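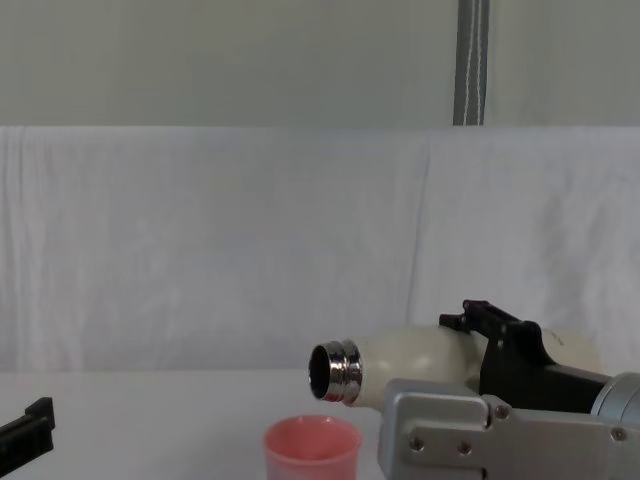
Vol. 3, No. 8

Bottle and Cup: Pouring Gallery

Water bottles with threaded steel necks, poured into small cups on a white tabletop. Bunik lists the large size at 1150 ml; fill level affects flow more than body shape does.

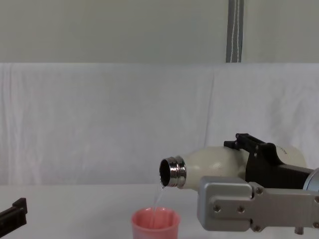

Flow rate depends on tilt and on how freely air enters the neck. At a shallow angle the water leaves the lower lip in a thin, clear stream, slightly twisted, and lands inside the pink cup. Steeper angles cause gulping. 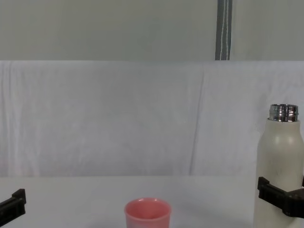 Flomham, May

Bottle upright, cap off. The matte cream finish shows faint marks and scuffs on the body. Clean the exposed threads with a soft brush and rinse.

We use cookies to remember your settings. Accept | Decline

© Virnano Housewares Review | Contact | Back to top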